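Home | Tickets | Kitchens & Dining | Search

We use cookies to remember your login. Accept | Settings

Ticket 216: Cherry-print tablecloth, stains and creep
Site: Endorville guest house, small dining room
Opened: 03/06/2018
Status: Closed, with one item carried over
Reading time: 2 min

Problem as reported
Tablecloth on the wall-side table shows orange and pink marks after fruit has been left out. Marks survive a normal wash. Second complaint on the same table: the cloth creeps toward the front during the day.

Setup
Cloth is cotton, cream ground, cherry print, bought from Trudby. Bare tabletop underneath, no pad. Fruit is put out in the morning along with bread on the oval plate. Packaged snacks stay on the side counter, on the mat. Washed at the warm setting with Sesier powder, line dried.

Log entry 1
Checked the cloth before washing. Marks are concentrated on the left half, where loose fruit sits directly on the fabric. No marks under the plate. Print colors are stable; a damp white rag rubbed on the cherries picked up nothing.

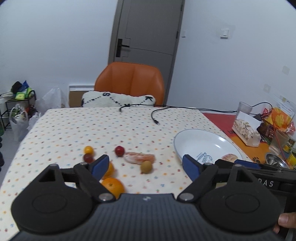 Fig. 1. Fruit on the cloth, bread on the oval plate, snacks on the counter mat.

Log entry 2
Tested juices separately on a spare napkin of the same fabric. Whole tomatoes left nothing. Cut tomato left a pink mark that rinsed out cold. Peeled orange left a faint ring, invisible at first and yellow after a warm wash. Kiwi with the skin on left nothing. Conclusion: the warm wash is setting the orange juice.

Log entry 3
Soaked the cloth in 700 ml of cold water with a spoonful of white vinegar, marked area only, for 10 minutes. Rinsed, washed cold, dried flat. Pink marks gone. Orange marks reduced to one ring near the left hem. Repeated once. Ring still visible in daylight, not under the room lights. Stopped there to spare the print.

Log entry 4
Creep. Measured from the hem to the table edge, morning and evening. Cloth moved more than 7 cm in one day with the bare tabletop. Fitted a Phelan non-slip underlay, trimmed short of the edge on all sides. No measurable movement the next day. Also asked that power cords be kept off the table; a cord lying across a cloth drags it whenever someone pulls on it.

Resolution
- Peeled or cut fruit goes on a plate. Whole fruit may stay on the cloth.
- Cold rinse the same day, then cold wash. No warm wash until the marks are out.
- Underlay stays on the table when the cloth is changed.

Carried over
Underlay smells of rubber out of the packet. Aired by the window in February for the other table and the smell went down but did not clear. To be checked again at the next change of cloth.

Previous ticket | Next ticket | Back to list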